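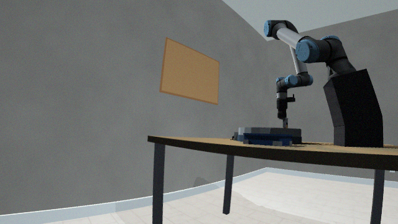

Mechthild Stöckli contaba en nuestra última reunión que había pasado treinta años viviendo a dos calles de una mezquita sin haber hablado nunca con nadie que rezara allí, y que le daba cierta vergüenza reconocerlo a su edad. Que si alguna vez alguien organizaba algo en serio, ella se apuntaba la primera, aunque tuviera que venir con el bastón.

Pues bien, Mechthild, y todos los que pensáis parecido: ya lo estamos organizando.

Convocatoria abierta: círculos de conversación entre vecinos de distintas creencias

La asociación Hitalora busca participantes para su primer ciclo de encuentros interreligiosos, que empezará en junio y durará 11 semanas. Nos gustaría reunir a musulmanes, católicos, protestantes, judíos, budistas, hindúes, ateos, gente que duda y gente que hace mucho que no se para a pensar en estas cosas. Hay 70 plazas, repartidas en grupos pequeños para que todo el mundo pueda hablar y, sobre todo, para que dé tiempo a escuchar.

La idea nació después de un invierno bastante feo en el barrio. Circuló por los teléfonos una captura de pantalla con un insulto a una comunidad religiosa, atribuida a un chico que no había escrito nada de aquello, y durante unos días hubo familias que dejaron de saludarse en la escalera. La cosa se calmó, gracias a Dios (o gracias a quien cada uno quiera), pero a varios nos quedó mal cuerpo. Repartimos entonces un cuestionario y nos llegaron 171 respuestas, muchas de ellas escritas a mano y por las dos caras. Lo que más se repetía era esto: «me gustaría preguntar, pero no sé a quién ni cómo».

Cómo serán los encuentros

Cada grupo se verá una tarde por semana, durante hora y media, con té y algo de comer que sirva para todos. Habrá una persona que modere y un tema de partida: el ayuno, los entierros, la educación de los hijos, las bromas que duelen, lo que uno comparte en las redes sin haberlo leído entero... Las dos últimas sesiones las dejamos libres, para que cada grupo decida. No se hace proselitismo de ninguna clase y tampoco se vota quién tiene razón. Se puede discrepar, faltaría más – nosotros mismos discrepamos bastante mientras escribíamos estas líneas –, siempre que se haga mirando a la cara al otro.

A quién buscamos

Personas mayores de edad, con o sin religión, que puedan comprometerse a venir a casi todas las sesiones. No hace falta tener estudios de teología ni hablar un castellano perfecto; si necesitáis que alguien os eche una mano con el idioma, decidlo en la solicitud y lo arreglamos. Participar es gratuito.

Buscamos también a dos moderadores con experiencia en mediación, trabajo social o enseñanza. Para ellos hay una compensación de 500 euros por el ciclo completo y una jornada de preparación a cargo de Hannelore Lanz.

Cómo apuntarse

Escribid unas líneas contándonos quiénes sois, qué tardes tenéis libres y qué os gustaría preguntar a un vecino de otra fe. Podéis entregarlas en la secretaría de Hitalora, a nombre de Mirjam Koller, o dejarlas en el buzón de la entrada si la encontráis cerrada. Quienes se ofrezcan para moderar deben añadir un currículum breve y el nombre de alguien que pueda dar referencias. Las dudas sobre horarios y accesibilidad las atiende Emil Kofler.

Contestaremos a todas las solicitudes, también a las que no podamos admitir esta vez, y guardaremos los datos de estas últimas para el siguiente ciclo si así nos lo indicáis.

7 de mayo de 2023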